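Small Drawer Units for the Desk and Table - FAQ

Quick answers to the stuff we get asked most at Sencombe Home Storage. Updated February 20, 2026. If yours isn't on the list, use the contact form.

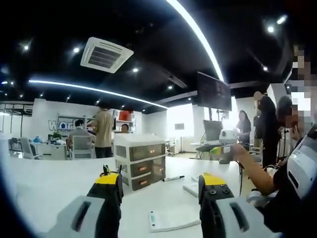
These cover the small plastic drawer units only, the ones that sit on a table or shelf. Rolling carts and under-bed boxes have their own page.

What size do I need?

Measure the biggest thing going in it, then add a bit. Most people buy too small. For pens, tape, stamps, chargers - the small one. For letter paper you need the wide one, paper will not go in the small one without folding.

Is the listed width inside or outside?

Outside. Inside is always less, the drawer walls and the frame eat some of it. Inside numbers are at the bottom of each product page, under Details. Yes we know they're hard to find. Working on it.

Do they come put together?

The Lolta does. The Jandov comes flat, 16 pieces, no tools. Read the sheet before you start, the back panel goes in before the top or you'll be taking it apart again.

My Jandov side panel won't click in.

Probably upside down. The side with the long groove goes down. If it's the right way up and still won't go, press at the corner, not the middle. Do not hit it with a hammer. We get cracked panels back every week and the warranty doesn't cover that.

Can I stack them?

Lolta on Lolta, yes, up to 7 drawers high if it's against a wall. Jandov on Jandov, two units max. Lolta on Jandov, no - the feet don't line up and it will slide.

Do I need to fix a stack to the wall?

If there are kids or pets in the house, yes. Strap kit is sold seperately. Otherwise put the heavy stuff at the bottom and don't open every drawer at once.

How much weight can one drawer take?

Less than you think. Office stuff, craft stuff, socks, cables, fine. Cans, tools, full jars, no. If the bottom of the drawer bows when you pull it out, take something out.

My drawer sticks. What now?

Take it all the way out. Check behind it first, nine times out of ten something fell over the back. Then wipe the runners with a dry cloth. Still sticks? Rub a plain white candle along the runners, once, lightly. No cooking oil. It goes gummy and picks up dust and then you really have a problem.

Drawer pulls right out and dumps everything.

Lolta drawers have a stop tab at the back. If the tab is snapped, ask us for a new drawer. Jandov drawers have no stop, that's how they're made, so don't yank.

Can I buy just one drawer?

Yes for Lolta, all sizes. For Jandov only the wide drawer right now. Small ones should be back in July.

Clear fronts or solid?

Clear or semi-clear if you forget what you own. Solid if the mess bugs you. Some people line the inside of a clear front with a piece of colored paper, works fine, cheap, easy to change.

Best way to label them?

Removable labels, the kind for file folders. Put them in the same spot on every drawer so your eye knows where to go. Masking tape is OK for a few weeks while you figure out what goes where - after that it leaves glue.

How do I get old label glue off?

Warm soapy water, leave a wet cloth on it for a few minutes, rub with your thumb. Then a little rubbing alcohol if there's still some left. Try a hidden spot first. Never nail polish remover, it clouds the plastic for good.

How do I clean the whole thing?

Drawers out, dish soap, soft cloth, dry before they go back. Not the dishwasher. We had to add that one.

Will white plastic turn yellow?

In direct sun, over time, yes. Any brand. Keep it off the windowsill. Once it's yellow you can't really get it back, so don't waste money on the whitening sprays.

Will it scratch my table?

Could do, if you drag it. Lift it. Or stick felt pads on the feet, the 22 mm round ones fit the Lolta. On a Jandov cut them smaller.

What should go in which drawer?

Up to you but - daily things on top, weekly things in the middle, things you'd be annoyed to throw out at the bottom. One drawer can be the junk drawer. One, not three. Empty it when it won't close.

Do the inserts from Phillips fit?

The Phillips small tray fits the wide Lolta with a gap down one side. The large tray doesn't fit anything we sell. Cut up cereal boxes do the same job for free.

Can I keep food in them?

Sealed packets, tea bags, snack bars, OK. Nothing loose. The drawers aren't airtight and ants will find it.

Medicine?

We'd say no, they don't lock. Get a proper box with a lock, up high.

How long is shipping?

In stock items leave in 7 days or less. You get an email with tracking when it goes. Check your spam folder before you write to us please.

Mine arrived cracked.

Sorry. Take a photo of the crack and a photo of the outside of the box, send both with your order number. Keep the box till you hear from us. We send the replacement part, you don't need to return the broken one.

Can I return it if it's just the wrong size?

Yes, unused and in the box. Return shipping is on you. For the Jandov it has to be not assembled, we can't get it flat again ourselfs without marking it.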